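Against the success rate

The Wendau group's new grasping result is 128 demonstrations per task and a success rate I won't repeat, as I've come to distrust the whole genre. A percentage tells you what a policy did with the objects somebody chose to put down.

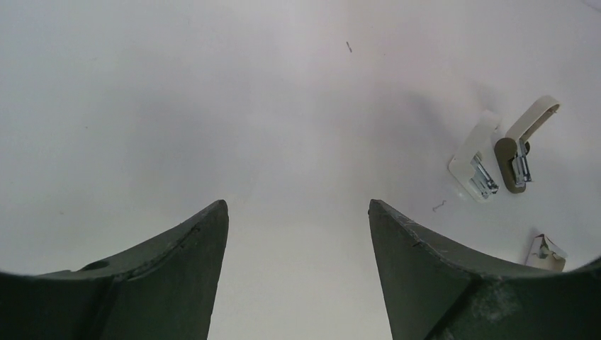
My preference, argued at tedious length in Drutville last January, is to publish the failures in full. Bavon's 500 trials came with a log of every fumble, and I learnt more from 70 of those than from the headline figure. Zanetti ran almost 400 and gave us a bar chart. It was a lovely colour.
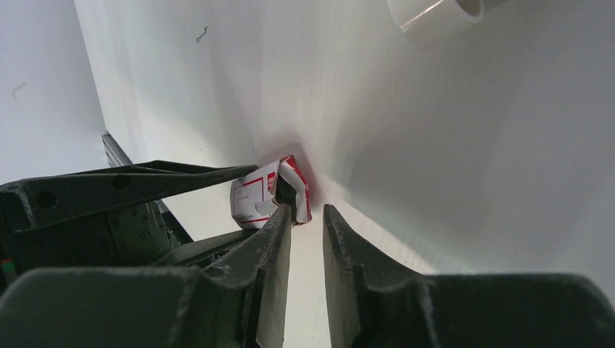

A small, crumpled box in the corner, with the gripper open.

Corners deserve their own column in the results table. I'd settle for a footnote.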